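Dust and Heat in a Desktop Computer: Cleaning and Checks

Dust settles on heatsink fins and filters and reduces the air passing through them. The fans then run faster for the same load. Most tower cases need opening twice a year, more often on a carpeted floor.

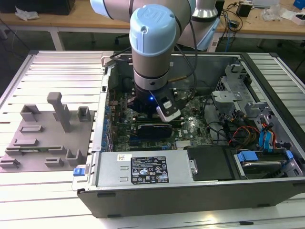

Dorin Cârstea writes that twice a year is too seldom for a workshop machine, and that his own, kept near a bandsaw, is opened every month. That is a fair correction. Fine sawdust packs into a heatsink far more tightly than household fluff, and a filter over the intake should be treated as a consumable there.

Before opening

Shut the computer down, switch off at the wall and pull out the mains lead. Press the power button once and hold it for a few seconds. Disconnect the remaining cables and note which socket each came from. Lay the case on its side on a firm surface, with the removable panel uppermost. Touch bare metal on the case before touching any board.

Removing dust

Use a soft, dry brush of natural bristle and a can of compressed air held upright. A tilted can may spray liquid propellant. Hold each fan still with a finger while blowing across it. A fan spun by the air jet can overspeed and damage its bearing.

Work from the top of the case downwards, finishing with the power supply. Blow through the supply from outside only. Its cover stays on at all times, as the capacitors inside can hold a dangerous charge after the mains is removed.

A domestic vacuum cleaner should not touch the boards. The nozzle can build up static and may pull off jumpers. It may be used on the floor of the case or on a filter that has been taken out.

Filters

Foam filters are washed in lukewarm water with a drop of washing-up liquid, rinsed, pressed in a towel and left overnight. Mesh filters only need brushing. Refit neither until fully dry.

Memory and cards

Leave these in place unless there is a fault to trace. If a memory module is taken out, hold it by the ends and refit it with even pressure until the clips close. A heavy graphics card may sag in its slot when the case is stood up again, so check its retaining screw with the case still lying flat.

Checking the result

Note the processor fan speed at idle before and after. On the author's Brodano tower it fell from 1,000 to 862 rpm after cleaning, with the room at 17 degrees on both occasions. If the speed has not changed, look for a cable lying against a fan or a case pushed too close to the wall.

Svatopluk Bartoš asks whether thermal paste should be renewed at the same time. Only if the heatsink has been lifted, or if temperatures remain high with the fins clean. Wipe off the old paste with isopropyl alcohol and a lint-free cloth, and let the surface dry before applying more.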